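Equipment Planner, Automation (full time)
Brusturero Controls, Plestham site
Posted October 17, 2022

Brusturero builds and refurbishes control panels for small process plants. We are hiring one person to plan and budget the purchase of robot arms and test stations for our panel checking line. The job sits in the purchasing office and reports to the head of operations.

Why we are hiring

Final check on our panels is done by hand. Over the next budget year we want to move the switch check to robot arms. Before we order anything we are working the job through in simulation, so that reach, table size and mounting position are settled before we ask for prices. We have had quotes come back for arms that were too short, and for grippers that could not get hold of a toggle lever. The planner will own the requirements from here on.

The first job in the simulation is a flat panel with a row of toggle switches for COOL, FEED, FILL, FAN, PUMP and LIFT, with the arm mounted on the same table as the panel.
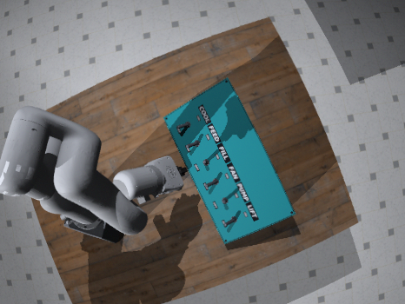
What you will do

Write the equipment list for each test station: arm, gripper, base mount, table, guarding, spare parts.
Get at least three quotes for each major item and put them on the same footing, with freight, installation and training shown separately.
Keep the Morikawa project budget up to date. This covers the first station.
Prepare the budget request for Tenance, our second line, due in June.
Sit in on simulation reviews and turn what comes out of them into purchase specifications.
Compare leasing with buying over the expected life of the equipment.
Track delivery dates and tell the line supervisors early when one slips.

What we need from you

Experience buying or budgeting for production equipment. It does not have to be robots.
Comfort with spreadsheets, including ones you did not build.
Able to read a basic mechanical drawing and a vendor data sheet.
Clear writing. Most of this job is documents other people have to act on.

Good to have

Some time spent around robot arms, conveyors or test fixtures.
Knowledge of service contracts and what they leave out.

You do not need to program robots or run the simulation software. The engineering group does both.

Hours and pay

Full time, days, on site in Plestham. Pay is $2860 every two weeks. There are 19 days of paid leave in the first year. We pay up to $3000 toward moving costs if you live outside the area. Expect a few vendor visits each year, with travel paid.

How to apply

Send a resume and a one-page summary of an equipment purchase you planned, including what it was budgeted at and what it ended up costing. Leave out vendor names if you have to. Mark it "Equipment Planner" and send it to the purchasing office through the contact form on our site. Interviews are held in Plestham and include a short exercise comparing two quotes.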